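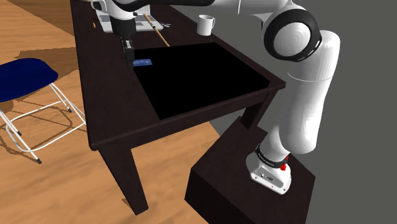
Simulated arm reaches consistently short of the target: base frame, tool frame or object frame?

Stukdale Help > Robot cells > Setup and calibration

Rizwan Roy

I maintain the simulated copy of one of our desk cells. The scene is called Bandara and it runs in Sultoter. The arm is on a pedestal at the right-hand corner of the desk. On the desk there is a black mat, and the part to be picked is a thin blue rectangular object at the far left corner of the mat.

The planner is told to put the point between the fingertips over the center of the blue object, gripper pointing straight down. It reports success with a residual well under a millimeter. In the viewer the fingers come down next to the object, at its left edge. I measured the gap between commanded and rendered fingertip position with the scene ruler and got 21 mm, the same every time for that pose.

What I have changed since the scene last worked:

- pedestal replaced with a new mesh, height 415 mm
- arm description file updated (the old one had the gripper as a separate file, the new one has arm and gripper in one)
- mat moved toward the front of the desk

What I have tried:

- reloading the scene with a cleared mesh cache
- setting all joints to zero and comparing the reported and rendered joint angles. They match.
- slowing the approach. No change.

I would prefer to find the wrong frame before I start adding corrections. Which one should I check first? Everything downstream (approach, grasp, retreat) is defined relative to the arm base, so I do not want to move the base until I know it is the cause.

Delphine Crenshaw

Raise the joint gains. We had arms stopping short of the goal because the default stiffness was too low to hold the arm against gravity when it is stretched out. Double it and see. If it gets better keep going until it starts to shake, then back off.

Comment by Miłosz Baran: The reported and rendered joint angles agree, and the planner residual was computed from them. Sag would show up as a joint error. Low gains would also not give an identical figure on every run at different speeds.

Comment by Delphine Crenshaw: Fair. Still worth checking that "reported" means measured joints and not the commanded ones. In some setups the log only has the command.

Comment by Rizwan Roy: It is measured. I checked the topic.

Valquíria Godoy

You can separate the three candidates with two tests and no changes to the scene. Both take a few minutes.

Test A. Rotate the tool about its own vertical axis.

Keep the commanded tip position the same and turn the last joint by 90 degrees, then by another 90. Record the rendered tip position each time in world coordinates.

If the error vector turns with the hand, the fault is in the tool frame. Look at the transform between the flange and the hand, and at the one between the hand and the fingertips. When arm and gripper are merged into one description file, it is common to end up with the hand transform applied twice, or with the planner using a tool frame from the old file.

If the error vector stays put in world coordinates, the tool frame is fine in the lateral direction. A pure height error in the tool will not show in this test with the gripper vertical, so compare z separately.

Test B. Command several points spread over the desk.

Pick 4 points, one near each corner of the mat, and one more close to the pedestal if the arm can reach it without folding badly. Same hand orientation each time. Write down the error as x and y, never as a single distance. A distance hides the one thing you need.

Same vector everywhere: the base is translated. The planner thinks the arm stands somewhere other than where the renderer puts it.

Vector grows with distance from the pedestal and is at right angles to the line from base to tip: the base is rotated about vertical. At the far left of the desk even a small angle gives a visible miss, and next to the pedestal you would hardly notice it.

Tips agree everywhere and only the picked part is wrong: the object frame. Check whether the origin of the blue object's mesh is at its center or at a corner. Thin parts exported from drawing programs often have the origin at a corner, and the planner then aims at the corner with perfect accuracy. In your case the ruler shows commanded and rendered tip disagreeing, so this one should not be the main cause, but it can sit on top of another fault.

My guess before any test is the base. You changed the pedestal and the arm file at the same time, and the arm base is normally a child of the pedestal. If the old mesh had its origin in the middle of the top face and the new one has it somewhere else, the arm follows it.

A useful check in the viewer is to turn on axis display for three frames only: pedestal, arm base and world. With everything turned on the screen is unreadable. Take one view from the front of the desk with the chair side on the left, so that you have the whole chain from the pedestal to the fingertips, and keep that camera saved. Compare against the same camera after each change.
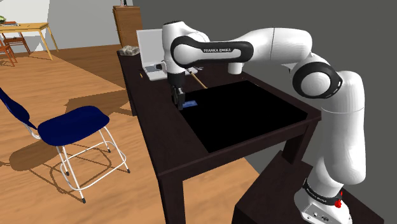 When you do this, look first at the foot of the arm and only then at the hand. A shift at the foot should be visible as the white base no longer being centered on the pedestal, if you look straight down with an orthographic camera. From the side, perspective will hide a shift of that size completely. People tend to zoom in on the gripper because that is where the miss shows, and then tune the tool offset until one pose looks right. The next pose is then wrong by a different amount.

Order of work I would use:

1. Save the current scene under a new name and do not touch the original.
2. Run test A and test B and keep the numbers in a table with joint values beside them.
3. Orthographic top view of the pedestal and the arm foot, axes on.
4. Read the base transform in the planner configuration and the one in the scene file. They should be numerically identical. If one is entered by hand and the other computed from the mesh, replace the hand-entered one.
5. Correct one frame only. Repeat test B.
6. Check the object origin last.

For the height: with the pedestal at 415 mm, find out if that is measured to the top face or to the top of an adapter plate. A plate that exists in the old mesh and is missing in the new one gives a constant z error, which you may not have noticed if the fingers stop above the desk anyway.

Comment by Rizwan Roy: Test A, vector does not turn. Test B, same x and y on all points within the ruler's resolution. So base translation. I will post what it was.

Comment by Valquíria Godoy: Check step 4 before you look for anything more complicated.

Miłosz Baran

Adding to the above, which I agree with. Two points that are specific to a scene edited by hand.

First, the parent chain. In Sultoter, if you replace a mesh by dragging the new file onto the old node, the children keep their local transforms. If you delete the node and insert a new one, the children are re-parented to the root and the editor writes new transforms so that they look unmoved. Both are correct behavior, but a planner configuration written for the first case will be wrong in the second. Open the scene file in a text editor and look at the parent line of the arm base. It should name the pedestal.

Second, collision shapes. The visible mesh and the collision mesh are separate entries. If you replaced only the visible pedestal, the old collision box is still there. This will not cause your offset, but it will cause refused paths on the pedestal side later, and they are tedious to trace. Turn on collision display and confirm that the box and the pedestal coincide. Do the same for the mat after moving it. Ours is modeled as 4 mm thick for collision, and when it was left in its old position the gripper refused to go down to a part lying on bare desk.

On tolerance: once the base is right, anything below 5 mm at the fingertips may still be the object origin or the ruler snapping to mesh vertices. Use the numeric readout of the tip frame.

I would also put the laptop, the stick and the mug into the static collision list if they are not there. They are close enough to the path of the wrist on the far side of the desk that a retreat pose can touch them.

Comment by Rizwan Roy: Found it. The new pedestal mesh has its origin at the center of the bounding box of the whole export, and the export included a small bracket on one side that I had hidden but not deleted. That moved the center by 21 mm. The scene computed the arm base from the mesh origin in the rendered scene, while the planner file still had the hand-typed base position from the old pedestal. I deleted the bracket, re-exported with the origin at the center of the top face, and made the planner read the base transform from the scene file. Test B now gives differences under a millimeter on every point. Height was fine, there is no adapter plate in either version.

Comment by Rizwan Roy: The collision box was the old one, as Miłosz suspected. Replaced. Laptop and mug were already in the list, the stick was not.

Comment by Shanthi Akanda: Same symptom here in a Skanholm scene, but our vector does turn with the hand. Should I open a separate thread?

Comment by Valquíria Godoy: Yes, please. Post the flange-to-hand transform from both files and the results of test A at three wrist angles.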